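Wool That Stays Soft: a talk with Manee Chareonsuk
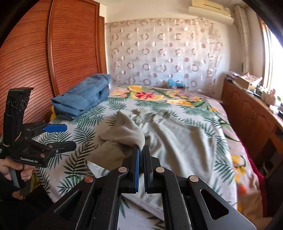
A light gray knit sock with a ribbed cuff, and a light gray blanket on the bed.

Manee Chareonsuk has been knitting socks for sale in Breltstead since she left her office job. I met her on a Monday in the small room behind her shop, Lurkora, where she keeps the yarn.

She started with one simple pattern from her aunt. "It was a bad pattern," she says and laughs. "The heel was too short. I made it for two winters before I changed it."

Now she knits mostly in gray and brown, because these are the colors her customers ask for. I wanted to know if this is boring for her. "No, gray is many colors. If you put five grays together on the table, you see one is blue and one is almost green."

Most of our talk was about washing. Manee believes that people wash wool too often and too hot. She hangs her own socks by an open window overnight and washes them only when they need it – by hand, in cool water, with very little soap. She never wrings them. She rolls them in a towel and presses with her knees.

Her friend Ivars Luik repairs old knitting machines, and he tried to sell her one. It makes a sock in 38 minutes. She borrowed it for the month of May and then gave it back. "The socks were good, I must say this. But I was all day listening to the noise, and my neighbor also."

By hand she made 300 pairs last year, and she does not plan to make more. The waiting list is long, and some customers write to her angry letters. She answers all of them, usually in the evening.

Before I left, I asked about holes. She showed me her darning mushroom, which has a crack on one side, and a pair she has mended at the same toe four times. "When the heel goes also, then I will think about it," she said, and went to open the door for a customer.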